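Nisteck Opens Orders for the Bradum, a Hand-Held Gripper Kit for People Who Teach Robots by Doing

For release in February 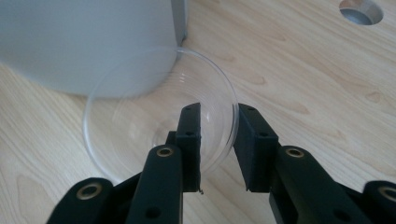

By Ozan Uysal, product lead, Nisteck

Clear dishes are my least favorite thing in the world to pick up with a machine. You can look straight through one to the wood grain underneath, the rim is a thin bright line, and the rest of it hardly seems to be there at all. So when we started planning the launch of Bradum I told the team I wanted a clear dish on the table, front and center, and no easy foam blocks anywhere near my press release!

Bradum is our new hand-held gripper, and orders open this month. You hold it, you do the job with it, and the camera on it records what the fingers are up to. Those recordings are what your robot learns from later. If you run a lab or a small automation shop you already know how this goes, so I'll skip the lecture and tell you what we changed.

First, the fingers. There are two, mirrored, each carried on a pair of black link arms so the pads stay square to each other as they close. We put brass-colored bushings in the upper joints (I love how they look, I won't pretend that wasn't part of the conversation) and kept everything else matte black, mostly to cut down on glare getting back into the camera. The pads are held on with small screws, and you can swap a set with the driver that comes in the box. My own record is 55 seconds. Our tester Somboon has beaten it more than once and brings it up at lunch.

Second, the view. On our last tool the camera sat too low and the fingers blocked half of what you wanted to see. With Bradum you look out between the pads, so when you come up on a dish you can still follow the rim through the gap before you've touched anything. That one change took us most of a year and three different housings, and I'd do it again, though maybe with fewer late nights.

Third, the weight. I'm not going to call it a feather. But we moved the handle back under the palm and the whole thing balances a lot better, and people who tried it at our open bench kept working longer before they asked for a break.

We ran an early-user program before opening orders, with 38 kits out in labs, workshops and one very patient commercial kitchen. Between them they sent back 70 written change requests. Some were tiny (please round off that corner) and some hurt a bit (please redo the trigger). We redid the trigger. It now has a longer, softer pull, and you can close on something thin without snapping shut on it.

What comes in the kit: the gripper itself, the camera mount, two sets of finger pads, a charging cradle, a driver, spare screws and bushings, and a carrying case with room for a laptop cable. You also get a year of Dromumell, our software for sorting and trimming recordings. Dromumell lets you mark the start and end of a task, toss the bad takes, and export the rest in the common formats. If you already have your own tools, go ahead and use them. The files are plain and nothing is locked.

The price is $2,000 per kit, and that includes shipping inside the United States. Schools and nonprofit labs can write to us for a lower rate. Replacement pads are sold by the pair, and we'll keep making them for as long as we make Bradum.

A couple of things it doesn't do yet, before you write in. There's no left-handed trigger, but one is on my desk in parts. And the pads we ship are flat, so if your work is all round bottles and tubes, ask us about the curved set we're testing now.

Reviewers can borrow a kit for two weeks. Tell us what you plan to pick up with it, and please make it something annoying. I'd be happy to talk through the linkage or the software with anyone who's writing about it, and mornings before 11 are best for calls.

Press contact: Ozan Uysal, Nisteck
Loan kits, school pricing and orders: ask for the Bradum desk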